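## 7. Submitting a grant claim in the Imby portal

This section covers capital equipment claims by small manufacturers registered under the Drenach scheme. Claims must be lodged within 150 days of the supplier's invoice.

1. Sign in and open **Claims > New claim**.
2. Enter the scheme reference exactly as printed on the award letter, including the leading zeros.
3. Select the cost heading. Tooling and fixtures go under heading 22. Leased items are entered under heading 15.
4. Attach the paid invoice, the bank statement and one photograph of the equipment at the registered premises.

 **Note:** File names must not contain spaces.
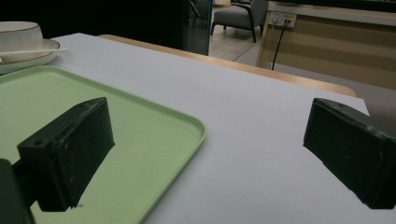 5. Check the net amount. VAT is excluded unless the firm is not registered for it.
6. Press **Submit**. The status changes to *Received*.

**Caution:** A submitted claim cannot be edited. To correct an error, withdraw it within seven days and start again from step 1.

If the status reads *Query*, reply through the portal. Replies sent by email are not logged.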